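How do you teach a robot to open a drawer?

Hello! I'm Thérèse Poirier and I teach robots for a living. Yes, that's a real job, and no, I don't need a whistle or a red pen.

You might think a robot already knows how to do everything. It doesn't! A brand new robot arm is a bit like a baby with very strong hands. Somebody has to show it what to do, and there are 2 good ways of doing that.

The first way is by hand. I take hold of the robot's arm and move it through the job, a bit like when a grown-up holds your hand to help you write your name. The robot remembers where all its joints went. Our oldest arm, Arkell, learned to stack cups like this (it took all afternoon and I had very sore shoulders).

The second way is by remote control. I hold a controller, and when I move my hand the robot moves its hand too. When I squeeze, its fingers close. It feels a lot like a video game – and sometimes it nearly is one, as we can drive a pretend robot inside a computer. We call that a simulation. If I bump into a pretend cupboard, I just press a button and start again, and there's no dent to say sorry for!

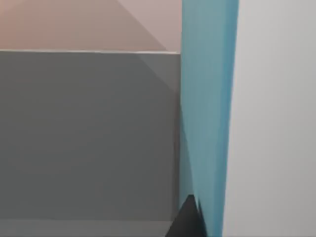
The tricky bit is seeing what you're doing. When you're looking from right beside the gripper, its fingers seem enormous and everything else gets squashed into what's left. Try it yourself: hold your thumb close to one eye and pick up a pencil. Hard, isn't it?

And once is never enough. For one job I did 52 goes before lunch, and the whole team at Danthorpe made 3,000 by July. We threw out the muddled ones and kept 2,425 for the robot to learn from. My hand was still squeezing in my sleep!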